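Hullau bekommt seine Fähre zurück

Zehn Minuten über den See statt einer guten Dreiviertelstunde außen herum: Die kleine Personenfähre zwischen Hullau und Cirholm fährt wieder. Am 10. Juli 2020 legte die »Keskinen« kurz nach acht Uhr morgens am frisch gezimmerten Steg in Hullau ab, und wer dabei war, wird das Tuten so schnell nicht vergessen. Auf der Cirholmer Seite antwortete nämlich die Kirchenglocke, und am Ufer standen die Leute mit Kaffeebechern in der Hand und winkten, als käme ein Ozeandampfer.

Dabei ist die »Keskinen« ein recht bescheidenes Schiff. 22 Fahrgäste dürfen an Bord, dazu ein paar Fahrräder, die am Heck in einem Gestell stehen. Der Rumpf ist dunkelgrün gestrichen, die Reling weiß, und die Sitzbänke sind noch die alten, nur abgeschliffen und neu geölt. Wer früher mit der Fähre zur Schule gefahren ist, findet sogar die eingeritzten Initialen an der Rückenlehne der hintersten Bank wieder. Die hat man stehen lassen, und das war eine wunderbare Entscheidung!

Drei Sommer ohne Boot

Eingestellt worden war die Verbindung, als der Steg in Cirholm nach einem harten Winter gesperrt werden musste. Zuerst hieß es, man werde das in wenigen Wochen richten. Dann kam ein Gutachten, dann ein zweites, dann ging der damalige Schiffsführer in den Ruhestand, und plötzlich lag das Schiff unter einer Plane in der Bucht hinter dem Sägewerk. Drei Sommer lang mussten Ausflügler und Pendler den Bus nehmen, der am Südufer jeden Weiler einzeln anfährt. Der Bäcker in Hullau erzählt, dass ihm in dieser Zeit an schönen Vormittagen die halbe Kundschaft gefehlt habe. Am Morgen der ersten Fahrt waren seine Zimtschnecken vor neun Uhr ausverkauft.

Dass es jetzt doch geklappt hat, liegt zu einem guten Teil an Lenni Suominen. Der gelernte Bootsbauer ist vor einigen Jahren nach Hullau gezogen und hat sich, wie er selbst sagt, beim ersten Blick unter die Plane in das Schiff verliebt. »Da war Moos auf dem Dach und ein Entennest in der Rettungsringkiste«, erzählt er und lacht. »Aber der Rumpf war kerngesund. So ein Boot lässt man doch nicht verfaulen.« Er rief eine Spendenliste ins Leben, die im Gemeindehaus aushing und auf der sich am Ende 682 Namen fanden. Manche gaben einen Fünfer, andere einen Nachmittag mit dem Schleifpapier. Eine Schulklasse aus Cirholm hat die neuen Schilder gemalt, die Fische darauf sehen alle ein wenig erschrocken aus, und man kann sich kaum an ihnen sattsehen.

Im Winter stand die Fähre dann in der Halle der Werft Vosa, gleich hinter dem Bootshafen. Dort wurden die Spanten am Bug ausgebessert, das Ruder überholt und die komplette Elektrik erneuert. Der alte Dieselmotor läuft weiter, er wurde zerlegt, gereinigt und mit neuen Dichtungen wieder zusammengesetzt. Er klingt jetzt tiefer und viel ruhiger als früher. Auf dem Vordeck kann man sich bei voller Fahrt unterhalten, ohne die Stimme zu heben – das ging vorher wirklich nicht.

Im Juni folgten die Probefahrten, zunächst ohne Gäste und bei ziemlich ungemütlichem Wetter. Einmal musste die »Keskinen« wegen Gewitters auf halber Strecke umkehren, ein anderes Mal klemmte die Klappe, über die die Räder an Bord geschoben werden. Beides ließ sich schnell erledigen. Seither liegt an der Klappe ein kleiner Holzkeil bereit, den man besser nicht als Souvenir mitnimmt.

Die schönste Stelle kommt nach der Insel

Und die Fahrt selbst? Ein Vergnügen von Anfang bis Ende. Vom Hullauer Steg geht es zunächst am Schilfgürtel entlang, wo morgens die Haubentaucher ihre Runden drehen. Dann öffnet sich der See, und rechts taucht die kleine Vogelinsel auf. Betreten darf man sie nicht, aber die Fähre passiert sie nah genug, dass man vom Deck aus die Reiher in den Kiefern stehen sieht. Ein Fernglas lohnt sich unbedingt.

Kurz hinter der Insel liegt dann die Stelle, für die allein sich die Überfahrt schon lohnen würde. Der Blick geht den ganzen See hinunter bis zu den Hügeln, und auf der anderen Seite schiebt sich Cirholm mit seinen roten Bootsschuppen ins Bild. Am Abend, wenn die Sonne flach steht, leuchtet das Wasser dort kupferfarben. Bei der letzten Fahrt des ersten Tages wurde es an Bord auf einmal ganz still. Sogar die beiden Buben, die sich seit dem Ablegen um den Platz am Bug gestritten hatten, hielten den Mund.

In Cirholm hat man sich auf die Gäste vorbereitet. Das Café am Steg macht wieder um halb neun auf und serviert Fischsuppe bis in den späten Nachmittag. Der Uferweg ist gemäht, und wer gut zu Fuß ist, kann vom Anleger zum alten Leuchtfeuer wandern und mit einem späteren Boot zurückfahren. Der Weg ist schmal und an einigen Stellen wurzelig, für Kinderwagen also eher nichts. Für alle anderen gilt: hingehen! Oben stehen zwei Bänke, und die Heidelbeeren fangen gerade an.

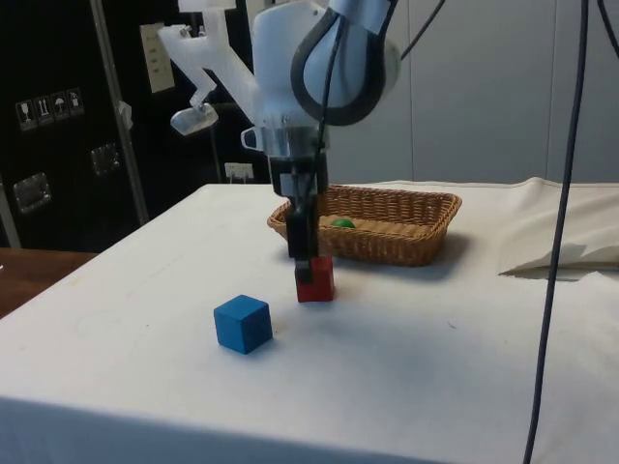
Gefahren wird bis Ende September, täglich außer bei Sturm. Das erste Boot verlässt Hullau um acht Uhr, danach geht es den Tag über im Stundentakt weiter, die letzte Rückfahrt ab Cirholm ist um zwanzig Uhr. Bei starkem Wind hängt am Steg eine gelbe Tafel, dann bleibt die Fähre im Hafen. Suominen bittet darum, das ernst zu nehmen und nicht im Café nach ihm zu suchen, um ihn doch noch zu überreden. Das sei bei den Probefahrten schon zweimal vorgekommen.

Karten gibt es direkt an Bord, Kinder unter sechs Jahren fahren umsonst mit. Wer öfter übersetzt, nimmt am besten die Saisonkarte. Von den 100 Karten, die zum Start gedruckt worden waren, lagen am Mittag nur noch 25 in der Schublade, und Nachschub ist bereits bestellt. Hunde sind willkommen, sofern sie an der Leine bleiben. Für Fahrräder wird ein kleiner Aufpreis fällig, Anhänger können leider nicht mitgenommen werden. Ein Mund-Nasen-Schutz ist in der Kabine Pflicht, auf dem offenen Deck genügt es, Abstand zu halten. Bei gutem Wetter will ohnehin kaum jemand drinnen sitzen.

Für den Spätsommer sind schon Abendfahrten im Gespräch, mit Laternen an der Reling und vielleicht einem Akkordeon an Bord. Fest steht davon noch nichts, aber Suominen hat die Haken für die Laternen vorsorglich schon angeschraubt. Auch eine Frühfahrt für Angler wünschen sich einige in Hullau. Darüber soll gesprochen werden, sobald die ersten Wochen geschafft sind und ein zweiter Schiffsführer seine Prüfung abgelegt hat. Interessenten mit passendem Patent können sich am Steg oder in der Werft melden.

Die Enten sind übrigens auch versorgt. Ihre Kiste steht jetzt am Ufer, ein paar Meter neben dem Anleger im Schilf, und im Frühjahr ist tatsächlich wieder ein Paar eingezogen.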